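Robot Cell Practice, Unit 7: Keeping a shared table safe and tidy
Handout for the Flerkham course, revised 30/07/2024

Before you begin, read the cell card for your table. The rules below are the same for the Stistby and Kultberg rooms, but the stop buttons are not in the same place.

1. Before power on

Check that the table clamps are tight and that the mat lies flat. A fold in the mat can catch a bristle or a fingertip, and then the arm pulls the whole mat with it. Look at each cable with the arm at its farthest pose – a loop that seems long enough at rest may be too short there.

Both arms must be in the ready state before anyone sends a motion. If only one arm is needed, the other one is still counted as live.

2. During a task

Hands stay outside the marked area while the arms are enabled. This is also the rule when an arm stands still. In a sweeping task the students often want to push one small piece back with a finger. Please don't. Press the stop, wait for the light to change, then move the piece.

Hold a tool by its handle and high enough that the fingers of the gripper stay clear of the table. For a brush, the first contact with the mat is made slowly, and the force limit is set for the bristles and not for the gripper.
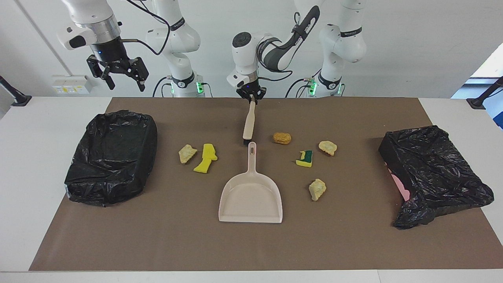

Gadisa Bogale objected to the slow first contact when we discussed this unit in May: with 18 runs in one session, the group loses too much time, and a good force limit should be enough alone. I understand the point, but the limit reacts only after the contact. The rule stays for this year.

3. Waste and bins

Line every bin before the session. The bag must be folded over the rim, so that no loose edge can be pulled by a gripper. Change the bag with both arms disabled.

4. The log

Write down each stop, also the short ones. The Mathias log sheet has space for the time, the arm, the tool and the reason. "Operator error" is not a reason – write what was done. Sheets go to Trefor Samuel at the end of the session.

Reading for next time: sections 1 and 2 of the cell card, and your own log.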